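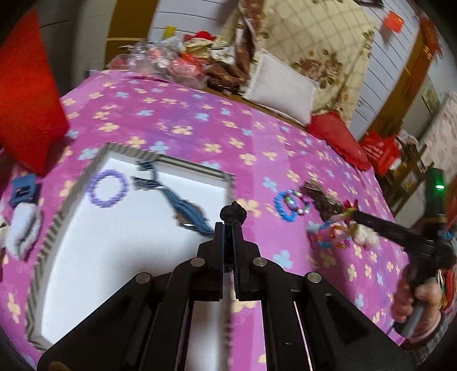

January 13, 2020 – elastic cord, second batch

Strung the last of the beaded bracelets on the Gikoneo cord this morning and hung 40 of them overnight weights. Kourosh reckons the knots matter more than the cord, and I'm coming round to it! Two slipped, both single overhand. Batch weighed 2,322 g with tags, 2,509 g with the tins. Still to do – glue test, and ask Kiprono if Sterstead has the 0.8 mm in clear.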